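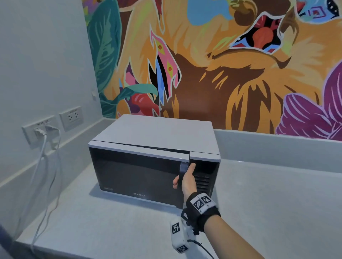 Which robot hand is best at opening doors? That's a big question at the Ekcombe workshop, where we try out grippers all year long! A gripper is the part of a robot that grabs things, and before we test one, we like to look closely at the best grabber we know -- a human hand. Look how the fingers curl around the microwave's tall black handle, with the thumb pointing up along its edge. Now check out the wrist. Those black-and-white squares on the strap are called markers, and a camera can use squares like them to work out where a hand is and which way it's tilted.

So how do our grippers compare? The Nolmont has 3 soft fingers that bend around a handle, a bit like yours do. The Pranance has 4 stiff ones, and it squeezes super hard -- great for heavy stuff, not so great for a ripe peach! Each gripper gets 60 tries at pulling a door open, and we write down every slip.

Want to try it yourself? Open a cupboard using just your thumb and one finger. Now use your whole hand. Which way felt easier? Try it with a mitten on, too!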